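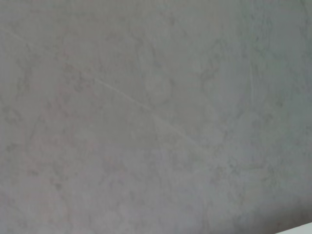
**Riltillow is coming back for one more season, but Captain Lytvynenko isn't staying for all of it**

Okay, deep breath, fellow Riltillow people. I have good news and I have bad news, and they arrived in the same post, so I'm going to give them to you the same way.

The good news: the show is renewed! Season four starts shooting in October, and we're getting a full run this time, with none of that split-in-half business that drove me up the wall last year. The bad news: Kenza Zerouali, who has played Captain Lytvynenko since the pilot, is only signed for the first three episodes. After that she's out, and from the way she wrote about it, I don't think we should expect a surprise return in the finale.

She posted the news herself late last night (I was brushing my teeth, and yes, I yelled with the toothbrush in my mouth). "I asked the writers for a proper goodbye and they gave me a better one than I'd have dared to ask for," she wrote. "Three more hours in the boots. Please bring snacks."

Fodine, the streaming service that picked up Riltillow after its first network let it go, confirmed the renewal this morning in a very short statement. It thanked her, it said the rest of the main cast is returning, and it said nothing at all about who takes over the ship. I've read it maybe five times looking for a clue. If there's one in there, it's beaten me.

So who gets the chair? The easy guess is the first officer, who has been making speeches at windows for two seasons like somebody who'd enjoy being in charge. I'd hate that a little. I like him best when he's wrong and annoyed about it, and captains on this show have to be right by minute forty. My own pick would be the ship's doctor, if only for the scene where the engineers find out.

There's also the matter of the Fodine season three cliffhanger, which, if you haven't watched it yet, please skip to the next paragraph. We left Lytvynenko on the wrong side of an airlock with the only working map, and her sister on the radio telling her not to come home. Three episodes is not a lot of room to get her back inside, sort out the sister, and say goodbye. It can be done, I guess. The two-parter with the frozen harbor did more than that in less time. But I have a bad feeling the sister story is going to get squashed, and I've been waiting for that one since the birthday message in season one.

Now, why is she leaving? She didn't give a big dramatic reason, and I'm not going to make one up for her. What she did say is that she's starting work on Undeck, a small movie about a ferry crew stuck at a closed port over one long winter. She's in the lead and she's also one of the writers, which is new for her. She's been talking in interviews about wanting to write ever since she came up with that story in season two about the lost cargo - still the funniest hour the show has done, and I will argue with anybody about it.

I'm happy for her. I really am! I'm also a person who owns the jacket, so give me a day or two.

The reaction has been pretty much what you'd think. When I got up this morning, her post had more than 2,000 comments, and the first 100 I read were nearly all some version of "noooo." There's already a petition asking for her contract to be stretched to the whole season, with 800 names on it when I checked over coffee. I didn't sign. She sounds done, in a good way, and I'd take three great episodes over ten where you can tell she's looking at her watch. (My brother signed it twice, with two email addresses, and would like me to tell you he isn't sorry.)

One small thing that cheered me up: the person who writes the show's recap newsletter pointed out that past characters have a habit of turning up as voices on the radio. The old navigator did it, and so did the cook. That's a couple of hours in a recording booth, and you can do it while you're making a movie about ferries. I'm not saying it'll happen. I'm saying I'll be listening to every burst of static very carefully.

No premiere date yet. With shooting starting in October I'd bet on late spring, but Fodine likes to drop things with hardly any warning, so don't plan your vacation around my bet. Seasons one through three are all up on the service right now, and I'm starting over from the pilot tonight if anybody wants to watch along. I'll put up a thread at eight, and spoilers are fine in there for everything except the book tie-ins, which I still haven't finished.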